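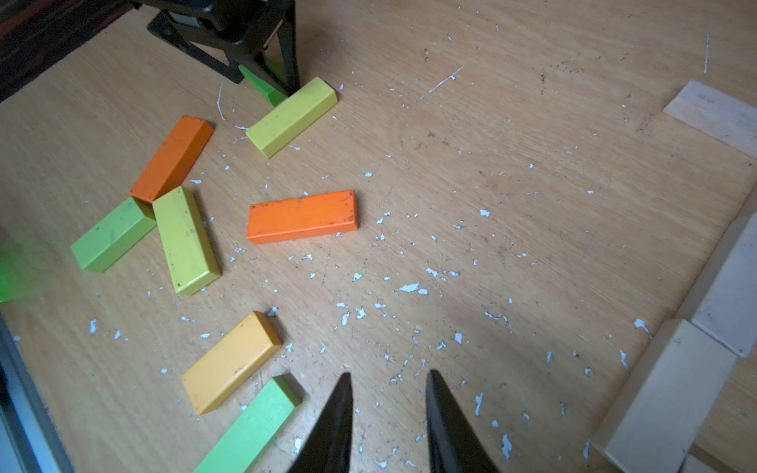

2. The table

Clanonico open day, continued. Station two is a robot and a lot of wooden blocks on a tabletop that has clearly been painted near, if not on. White flecks everywhere. I felt at home immediately. My kitchen looks like this.

Orange blocks, green blocks, plain cream ones, lying any which way. Black gripper fingers in the middle of them, open. The man from Malý next to me whispered "it's thinking." My nephew makes that face before he throws a plate.

Someone asked what it costs. The presenter talked about Dikthorpe for a while. Dikthorpe is the old site. It has a canteen, apparently.

3. The pick

Drifted up to the front while the coffee people were arguing over the last oat milk. You're supposed to stay behind the tape — the tape was more of a suggestion by then.
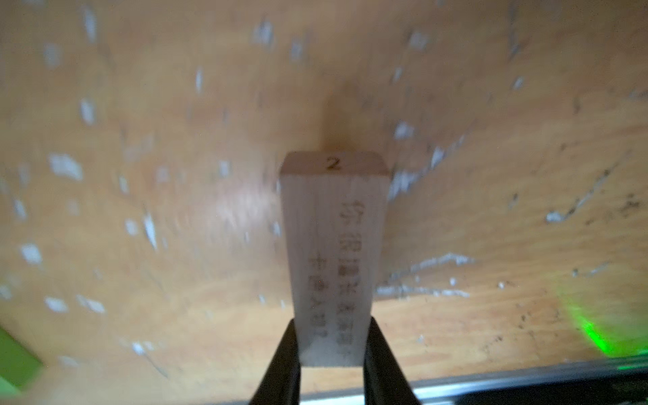

Firdevs Karakaya

Got one! Pale block, upright, black fingers on either side, a "2" printed on the end and columns of Chinese characters down the front. I don't read Chinese, so for me it's block 2, and I have grown fond of it.

A kid in a dinosaur hoodie clapped. Then we all clapped, because you can't leave a kid clapping alone.

4. Questions from the floor

"Can it do stairs?" It's bolted to a table, sir.

"Is it faster than a person?" Long pause. "It depends on the person." Best answer of the day. I looked at my shoes.

5. Leaving

Free pen, free tote, a leaflet that says Clomonness on the front and never again inside. Bus 251 was late. Would go back in September if they do another — bring your own milk.

Recent from Firdevs Karakaya
Every pen I own is from an open day, ranked
Bus 251: a complaint in 9 posts
I toured a bottling plant and all I got was damp
200 words on the Dikthorpe canteen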